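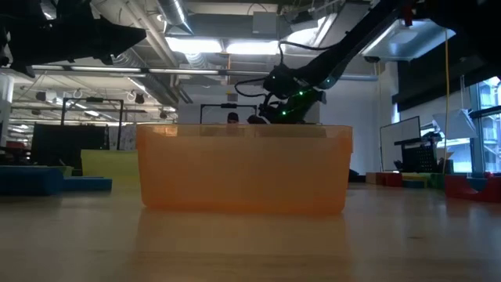
Talk notes - small grants, feedback to applicants
Friday session, slot is 18 min, leave some for questions

Slide 1 - title
Say hi. Thank the Jarness people for the room. Who here has written an application? Hands. Who has reviewed one? Hands again. Keep it quick.

Slide 2 - where this comes from
Oltholm Fund. Small money, early career mostly. 3604 applications on file since the scheme opened, so plenty of old feedback letters to read. I read 200 of them. All unsuccessful ones. Took most of December.
Don't go into the sampling unless asked. (Drawn at random, all years, health and social science only.)

Slide 3 - what the letters say
Read the two out loud, slowly
"The panel felt the methods could be stronger."
"A competitive round."
Pause. Ask the room what they would change in their next draft after getting that. Wait for it.

Slide 4 - what was in the reviewer forms
Same applications, internal forms. Much more useful! Sample size queried, no letter from the clinic, budget missing travel. All of it was written down and then smoothed out before it went to the applicant.
Why - office worried about appeals. Reviewers worried about being recognized. Both fair, say so.

Slide 5 - the change
New letter, 2 pages max. Reviewer comments go in as written, names off, office only takes out anything rude or anything that gives the reviewer away. Then a short note from the chair on what the panel talked about, incl. where they disagreed.
Hatilau did a version of this before us, theirs has a score breakdown too. We left scores out. Expect a question on that
 - answer: panel scores moved a lot in discussion, didn't want people arguing over a half point

Slide 6 - what happened
Be careful here. One round only. Appeals did not go up. Emails to the office asking "what did they mean" went down, staff very happy about that.
Resubmissions - too early, don't let anyone push me into a number.
Reviewers: a few wrote shorter comments than before. One said they'd rather not be quoted at all. Mention it, don't skip it.

Slide 7 - right of reply
Shirazi scheme lets applicants answer reviewers before the panel meets. Skip if past the halfway mark. If time - we want to try it, cost is an extra week or so and somebody has to chase replys.

Slide 8 - asks
Funders: send us your letter template, even a bad one
Reviewers: write the comment as if the applicant will read it, becuase they will
Applicants: keep your old letters, we'd like to see them with your permission

Questions. Repeat each one into the mic, back row couldn't hear last time.
Handouts by the door. Sign up sheet - pass it round BEFORE slide 8.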